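The second-hand phone and its many grades of honesty

Posted December 23, 2020 by Hywel Kneath
Filed under: Opinion, Gadgets

I have bought 11 used phones in my life and I've been lied to by only one of the sellers. The other ten told me the truth, in a dialect I hadn't learned yet.

Take "minor cosmetic wear". I once supposed this meant a bit of dulling along the edges, the sort of thing a case would hide. The Petrenko 6 that turned up in November had a chip out of the corner you could park a grain of rice in, and a back the colour of an old bathtub. I wrote to the seller, a shop called Ustside. They replied, very politely, that the wear was cosmetic and that compared with some of their stock it was minor. I had no comeback to that.

Then there's "fully tested". Tested by whom, and did it pass? My brother-in-law Caradog Meredith bought a Jelard tablet that was fully tested and wouldn't charge past 61 per cent. He has decided to regard this as a feature. He says it keeps him from reading the news after dinner.

My favourite is "screen has light scratches, not visible when on". Fair enough, but a phone spends most of its life off, lying face up on the kitchen counter, showing me every one of them in the morning sun. Nobody sells a car with dents that can't be seen while you're driving it, although I suppose plenty of people have bought one.

What I would like is a standard. Undel, where I've done most of my buying, has four grades: Superb, Great, Good and Fair. Good is the third best of four. Fair, in my experience, is a phone that has been in a fight. Another site I tried had up to 13 grades, counting the ones with a plus sign after them, and I'd defy anyone to explain the difference between B and B+ with both phones on the table and a strong lamp.

Grades are opinions, and I can get those at home. Give me the battery health as a number. Tell me which carrier it's locked to, whether it has ever been opened, and whether the fingerprint reader knows a finger from a sausage. Put those at the top of the listing, ahead of the paragraph about the display technology, which I could look up myself and which was copied from the box anyhow.

I'd also ask for a plain list of what comes in the parcel. "Phone only" is a fine, honest phrase. "Accessories may be included" has cost me a whole evening of hoping for a charger.

And I'll pay more for all this. A seller who writes "deep scratch, top left, catches your thumbnail" gets my money ahead of the one offering a flawless beauty at the same price, every time. I know where I stand with the thumbnail man.
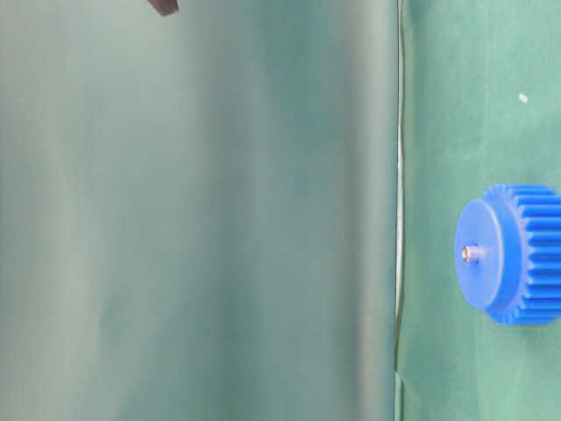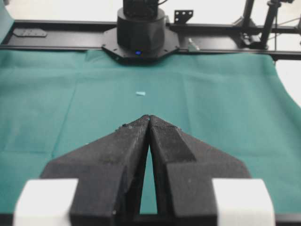
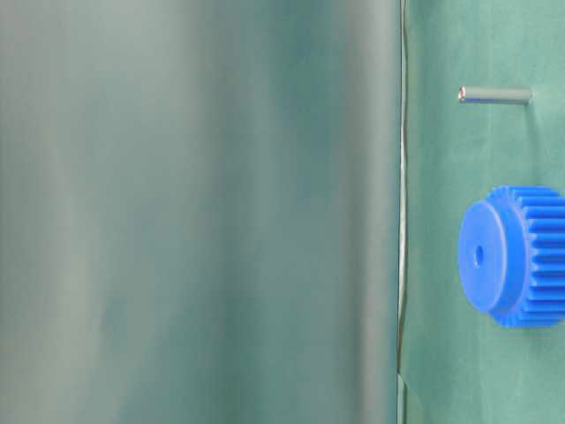
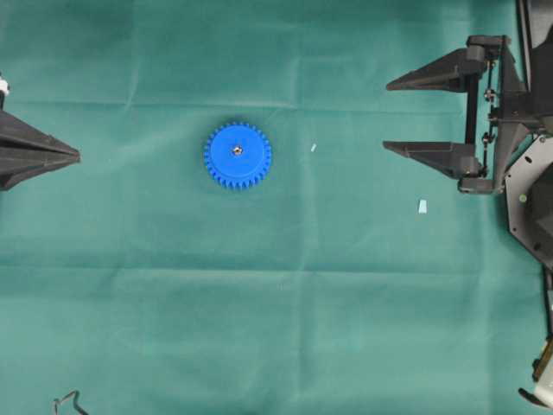
Blue gear on green cloth, last picture.

Before you write in

Yes, I know about buying new. I priced a new Petrenko last month and then went and had a lie-down. Yes, I also know that the Petrenko 6 was a poor choice in the first place, and three of you have already told me so at the hardware store. The chipped one still works. I'm keeping it until the battery gives up, and then I'll list it on Undel as Good.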